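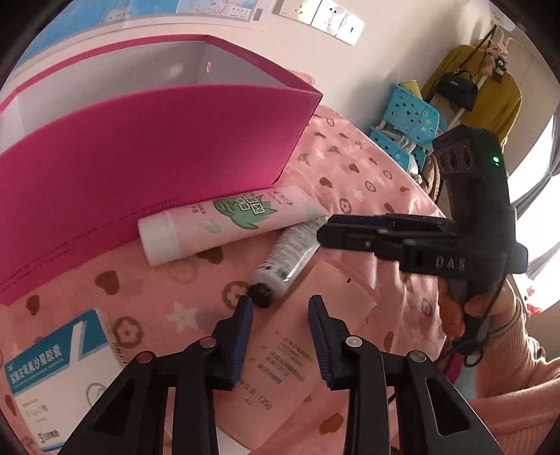
House rules for two-gripper tidy-up recordings
Last changed 2019-12-29 by Consuelo Arboleda

These rules cover home sessions where you hold one gripper in each hand and put small things away in a box. They replace the old Greltidell sheet, which ran to 229 lines and was obeyed by its author on good days.

Before you start

Pick a surface you can reach across without leaning. A bed is fine. Beds wrinkle, and so do the ones the robot will meet, so leave the sheet as it is.

Set the storage box down first and everything else next to it. Turn any carton that shows a person's name or address face down, or swap it for another. Brand names may stay.

Keep medicine cartons shut. Tape the flap if it likes to wander. If a carton opens during a run, stop the run, put the contents back by hand and begin again.

Open and close both grippers 3 times, all the way, and look at the pads. A pad that has started to peel will finish the job at the worst moment — change it now.

Picking up

Come in with the fingers wide. Close on the sides of a box, never on a corner, and stop squeezing once it holds. Cardboard remembers. So does whoever has to open it later.

Tubes get gripped at the middle. I once gripped one near the cap in a Plundier session and we don't need to discuss the pillowcase. 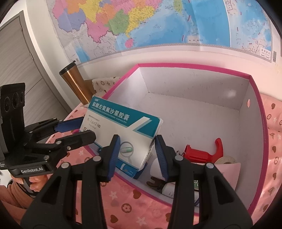

Levofloxacin carton held between both pads, over the storage box.

Putting down

Lower the item into the box before you open the fingers. Dropping it from the rim is quicker and counts as a failed run. A tilted carton is allowed if both pads are still touching it.

One gripper works inside the box at a time. The other waits outside the rim, upright, with its lenses clear of your sleeve. Knitwear is the leading cause of footage of knitwear.

After the run

Say "done" out loud, wait for the fingers to be fully open, then stop recording. Label failed runs as failed and keep them. The Echeverri people want those too, and they do check.

Take a proper break after 100 runs. Your wrists will have asked earlier.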